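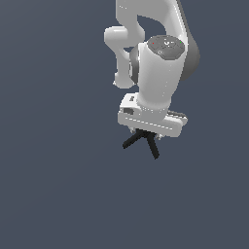

Keeping a Household Account Book: Notes for the Second Session

Print this page | E-mail to a friend

Welcome back, and thank you to everyone who brought in old account books from home (the one with the pressed fern in it was a joy!). Last time we got as far as the cash column, and I promised we would spend this evening on what people wrote beside the figures, which to my mind is where the real pleasure lies.

Our main source is the Bolterley book, kept by a draper's family over 15 years. It has 879 entries, and almost all of them are in the same hand. Please read the first two pages of your photocopy before we start, and don't worry if the writing defeats you to begin with. Everybody's eyes need half an hour to settle in, and mine still do after all this time.

Things to look for as you read:

- Words squeezed in later, often in a different ink. "Paid" is the commonest, but "paid in part" tells you far more about how a family was managing.
- Goods bought in odd amounts. A quarter of tea one week and two ounces the next may mean a thin month, or only that an aunt had gone home.
- Round sums with no explanation. Nilton Sotelo thinks these are mostly rent. I lean towards loans between neighbours, and we have been arguing about it very happily since December.

A word on adding up. The writer carries totals forward at the foot of each page, and on page six she carries 2143 pence when the column clearly comes to more. Do try the sum yourselves before you look at my pencilled note. She puts it right four pages later without any fuss, and I find I like her very much for it.

For next time, please choose one month and write a page on what you think the household ate. Eero Juntunen has kindly left his list of old weights and measures in the blue folder by the door, so do take a copy, and bring a magnifying glass if you own one.

Filed under: Evening Classes > Local and Family History > Handouts

Contact the tutor | © Bolterley Evening Classes | Back to top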